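A dropped bottle is a safety report

The fault that stopped our sorting cell in May lasted less time than it takes to read this sentence. The arm had a drink bottle in its fingers, the controller lost contact with the gripper, and the fingers opened. The bottle fell, rolled off the table and landed next to a technician's foot. It was plastic and it didn't break. The event went into the log as a "grasp failure," the same label we use when the arm closes on air and has to try again.

I think that label was wrong, and I think a lot of shops are making the same mistake.

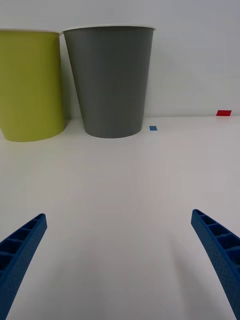

Botond Bodnár
Test engineer, Stultham

The job is a dull one. Two paper cups stand at the back of a white table, with bits of colored tape stuck down as position markers. Bottles go into a cup. We ran 600 cycles of it before the May fault, and our log had 43 grasp failures in it. Every one had been closed out with a single click. When I went back through the raw data, 2 of the 43 had the same signature as the bottle that rolled off the table: a communication timeout, then the fingers opening by themselves. We had been warned twice and had filed both warnings under clumsiness.

The controller did what it was told. Our gripper settings came over from an older cell, the one we call Hopkin, where the arm handled foam blocks next to people's hands. There, opening on a lost signal was the right choice, because a trapped finger was the worst thing that could happen. With a full bottle held above a table, letting go is the hazard. The setting was copied and the reasoning behind it stayed behind.

I have heard the argument that none of this matters at our scale. A bottle of juice is light, and an engineer standing at a bench can take a bump on the shoe. But the settings file doesn't know what scale it's running at. Ours was already in line to be copied to Ivari, where the parts are metal and the table is chest high.

A picking task also hides this kind of fault very well. The software checks the end of the cycle and asks whether the item is in the cup. If it is, the cycle passes, and how it got there doesn't come up.
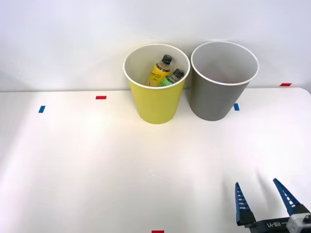
What I would change

First, split the label. A missed grasp and an uncommanded release should never share a line in a log. The second one should stop the cell until a person has looked at it – even if the load was a paper cup.

Second, make the signal-loss setting part of the job sheet, signed by whoever wrote the task. My colleagues at Stendberg object that this adds paperwork to every small trial. It does. It took me four minutes to fill in ours.

We now hold on signal loss and have a manual release within reach of the operator. I'm not fully happy with that either, and we are still arguing over where the release should go.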